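Notebook, Plalside workshop
Monday, September 5, 2022

Adhesive trial for the Vodico bench tops, second round. Carrying on from the April pages, where I'd got as far as deciding that the first lot of panels failed at the edge and not in the middle. Halima Danladi asked for the notes to be written up so that she can follow them without ringing me, so there is more explanation in here than usual.

What we're trying to find out: whether the water-based glue can replace the solvent one for the laminate-to-board joint. The solvent glue works and everyone dislikes using it. The water-based one is slower, and in April it let go along the front edge on several pieces after they'd been kept warm. I think the fault was coat weight at the edge. The roller runs light over the last bit of board and you can't tell by looking, as the glue goes clear when it's ready.

Changes for this round:

Edges get a second coat with a brush, a strip two fingers wide, before the faces go together.
Board is wiped and left overnight in the room where it will be glued. Last time it came straight in from the van.
Both faces coated. In April I did some single-sided to save time and didn't mark which. My own fault.
Every piece numbered on the back in pencil before any glue goes near it.
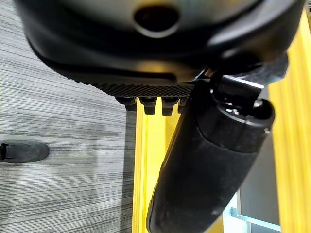
Batch is 178 test strips, cut from the offcuts of the Balogun job and a few from the rack. I'd have liked all of them from one sheet but there wasn't enough left. The rack pieces are marked R and I'll look at those apart from the rest. If they behave differently we'll have learnt something about the board and nothing about the glue, which is worth having, but I don't want the two mixed up.

Gluing went on all morning. The open time on the tin is given as a range and I worked at the short end of it for the first half and the long end for the second. The long-end pieces grabbed better by hand. I have written S or L after the number on each. Pressure was from the hand roller, three passes each way, then under the boards with the weights on. The weights are the old ones and don't quite match. I swapped them round halfway through so no strip had the light one all day.

One thing to note for anyone repeating this: the brush needs washing out far more often than you'd think. By the fourth tray it was dragging skins of half-dried glue along the edge, and a skin under the laminate shows as a ridge. Strips 61 to 64 have ridges. I've kept them in but they are marked.

Storage and ageing
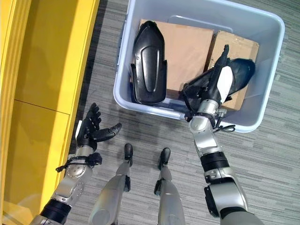
Strips should come out of the weights after a full day and go flat into the warm cupboard, laminate side up, no stacking. In the first round we stacked them and the bottom ones had far more weight on them than the top ones for the whole of the ageing, so that result was never going to mean much. Going between rooms they need to lie flat as well. A big white plastic bin like the one on the grey striped carpet by the yellow cabinet would do for carrying, provided a stiff board goes in first and the strips are laid on it in single layers with card between. Don't stand them on end to fit more in. A strip that has been flexed before the glue has gone off will peel early and we'll blame the edge for it.

The cupboard is set where it was in April. The thermometer inside reads a little lower near the door, so the trays get turned end for end each morning. Halima has offered to do this on the days I'm at Dronero. There is a sheet taped inside the door for initials. If a morning gets missed please just leave the box blank and don't turn them twice the next day.

Peel test, how I mean to do it

1. Take the strip out of the cupboard and leave it on the bench until it's cool to the touch. Warm glue peels easily whatever you've used.

2. Lift the laminate at the unglued tab with the blunt scraper. Go in from the tab end only. Coming in from the side damages the edge, and the edge is what we're testing.

3. Clamp the board, hook the spring balance through the hole in the tab and pull straight back along the strip, slow and level. Read the balance once the peel is moving steadily. The first jerk is always high and doesn't count.
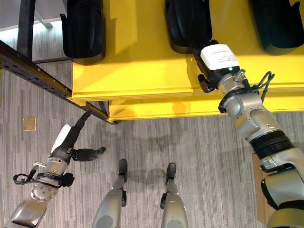

4. Look at both faces under the lamp and write down where the glue has stayed. On the board, on the laminate, or split between the two. Split is what we want. All on the board means the laminate wasn't keyed well enough.

5. Bag the two halves together with the number showing. Don't throw any away until Halima has seen them.

Control strips with the solvent glue get done last, on a different day, with the big door open. I'd rather not have both tins open in the same room. There are fewer controls than I'd like but we have the April figures for the solvent glue and they were very steady.

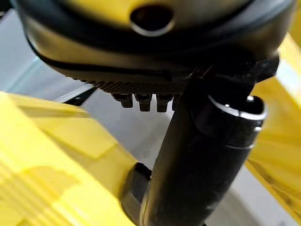
Costs, since I'll be asked. The water-based glue is dearer by the tin and goes further per coat, and the extra edge coat eats up most of that. For the Vodico order we'd need to cover 659 panels. My working on the back page says the two come out close, before counting the time. Time is the real difference. Waiting for two coats to clear takes most of an hour in this weather and will be worse in winter. If the rack space is there to let panels sit while the next ones are coated it hardly matters. If there isn't space, it matters a lot.

Still to sort out:

New brushes, the short stiff kind.
A proper gauge for coat weight. At the moment I'm weighing a scrap before and after on the kitchen scales, and they drift.
Ask Vodico whether the front edge is lipped or left square. The drawing shows both in different places. If it's lipped, a good part of the edge problem goes away.
Find the April peel sheets for strips 20 to 40. They aren't in the folder.

First strips come out of the cupboard in 7 days. Next entry then.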